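Llevaba desde julio prometiendo que iba a contar lo de la sidra, y como Raluca me ha vuelto a preguntar si «aquello se podía beber o no», pues venga, me siento y lo cuento.

Todo empezó por los manzanos de Ostdale. Los padres de Delia Ilie tienen allí un huerto viejo, con árboles que dan una manzana pequeña, fea y tan ácida que te deja los dientes como lija. Para comer no la quiere nadie de la familia, y cada otoño acababa casi toda en el suelo. El año pasado Delia me llamó y me dijo: «tú que haces cerveza en la cocina, ¿esto no servirá para algo?». Y yo, que de sidra sabía lo justo para pedirla en un bar, le dije que por supuesto que sí.

(Nunca le digáis a Delia que por supuesto que sí. Al día siguiente ya había avisado a sus padres, a una prima y a Viorica Pană, que tiene furgoneta.)

## La prensa

La primera idea fue exprimir las manzanas con mi licuadora. Duró un cuarto de hora. Se calentaba, olía a cable quemado y lo que salía era más espuma que zumo. Menos mal que Ileana Sârbu conocía a Esteban, que tiene en Gorton una sidrería pequeñita, de dos depósitos y una prensa de husillo heredada, y nos dejó usarla un sábado por la... bueno, una mañana que no le hacía falta. A cambio le llevamos una caja de mis botellas de porter, y creo que salió perdiendo él.

Si nunca habéis prensado manzana, os aviso de que es un trabajo precioso durante la primera hora. Luego ya te duele todo. Se lava, se tritura, se mete la pulpa en los paños, se doblan los paños como si fueran un sobre, se apilan y a dar vueltas. El zumo sale marrón enseguida y yo me asusté, pero Esteban ni levantó la cabeza: «se aclara solo, déjalo en paz». Lo de «déjalo en paz» nos lo repitió toda la mañana y ahora es lo que más recuerdo del curso acelerado.

Sacamos más mosto del que podíamos transportar con dignidad. Viorica volvió a casa conduciendo a paso de tortuga, con los bidones atados con cuerda de tender y las ventanillas bajadas porque uno goteaba.

## Con levadura o a lo loco

Aquí hubo debate. Meenakshi Pal, que es la única de nosotras que lee los manuales enteros, quería añadir levadura comprada y tenerlo todo controlado. Delia quería hacerlo como en casa de sus abuelos, sin echar nada, con lo que trajera la manzana. Yo quería comer. Al final repartimos el mosto en 4 garrafas de cristal: la mitad con levadura de champán, la otra mitad tal cual, y todas al trastero, que es el sitio más fresco que tengo.

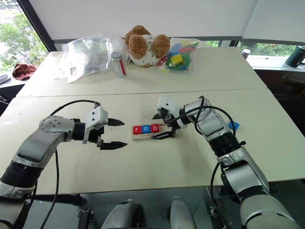 La sidra sin levadura añadida tardó en arrancar tanto que la di por muerta dos veces. Bajaba al trastero por la mañana, pegaba la oreja al borboteador, nada. Bajaba por la noche, nada. Y un día, de golpe, un blup. ¡Qué alegría más tonta! Desde entonces empecé a sacar muestras cada dos semanas y a subirlas a la cocina en una bandejita, y allí las probábamos en vasos de chupito, con cara de entendidas. Las primeras sabían a pan mojado. Las siguientes, a cerilla. Meenakshi buscó lo de la cerilla y por lo visto es azufre, que le pasa a mucha gente y que suele irse solo. Se fue solo. Esteban tenía razón otra vez, qué rabia.

La densidad de salida, por si a alguien le interesa el dato, era de 1,052 en la garrafa de Delia… no, perdón, que estoy mirando la hoja de una cerveza. En la de la sidra apunté 1,020 a mitad de camino, y justo ahí me entraron ganas de pararla para que quedara algo dulce. No la paré. Me daba miedo embotellar con azúcar dentro después del episodio del jengibre, que quien estuvo en mi cocina aquella noche ya sabe cuál es (todavía hay una mancha en el techo).

## El trasiego, o cómo regar un trastero

En enero trasegamos. Consejo de amiga: comprad un sifón con bomba y no hagáis el numerito de aspirar por el tubo. Yo hice el numerito. Me tragué un buche de lías, se me escapó la goma y estuve un rato duchando las cajas de Navidad mientras Raluca Mihăilă, que solo había venido a devolverme un libro, gritaba desde la puerta que apretara «la cosa esa». No había cosa esa. La pinza estaba en el cajón de la cocina.

Perdimos quizá un par de litros, y el trastero olió a manzana hasta Semana Santa, que tampoco es mal olor.

Después embotellamos en vidrio grueso, reciclado de cava, con una pizca de azúcar por botella para que tuviera burbuja. Las guardé de pie, tapadas con una manta vieja, por si alguna decidía explotar. No explotó ninguna – y eso que yo dormía con un oído puesto.

## ¿Y se puede beber?

Sí, Raluca, se puede beber. La abrimos por fin en julio, en el huerto de Ostdale, con los padres de Delia presidiendo la mesa y el padre mirando la copa al trasluz como si entendiera. La de levadura de champán salió limpia, muy seca, con una burbuja fina que le quedaba estupenda a las sardinas. Correcta, vamos. La otra, la salvaje, era más turbia, más rara, con un punto a cuero y a piel de manzana asada que al primer trago te echa para atrás y al tercero te tiene buscando la botella. Mi favorita de largo. La de Meenakshi, no: ella sigue fiel a la suya y se llevó a casa todas las que pudo meter en la mochila.

La madre de Delia dijo que la de su suegro era peor. Lo tomo como un premio.

Cosas que cambiaría:

- Dejar reposar la manzana unos días antes de triturarla. La nuestra fue del árbol a la prensa y estaba durísima.
- Mezclar con alguna variedad más dulce. Esteban usa tres o cuatro distintas y se nota mucho.
- Etiquetar. Hay seis botellas en mi armario que son sidra o son vinagre, y cada vez me da más pereza averiguarlo.
- Tener la pinza del tubo A MANO.

Este otoño hemos repetido, claro. Delia ha comprado una trituradora de segunda mano marca Wumby que hace un ruido espantoso pero va como un tiro, y Viorica ha forrado la furgoneta de plástico. Esta vez va casi todo sin levadura, menos una garrafa para Meenakshi, que viene a visitarla y todo. De momento lleva tres semanas burbujeando y no huele a cerilla, así que voy a hacer caso y la voy a dejar en paz.

Si alguien tiene vidrio de cava vacío por casa, que me escriba antes de tirarlo. Paso yo a recogerlo y os pago en botellas, aunque tendréis que esperar hasta el verano.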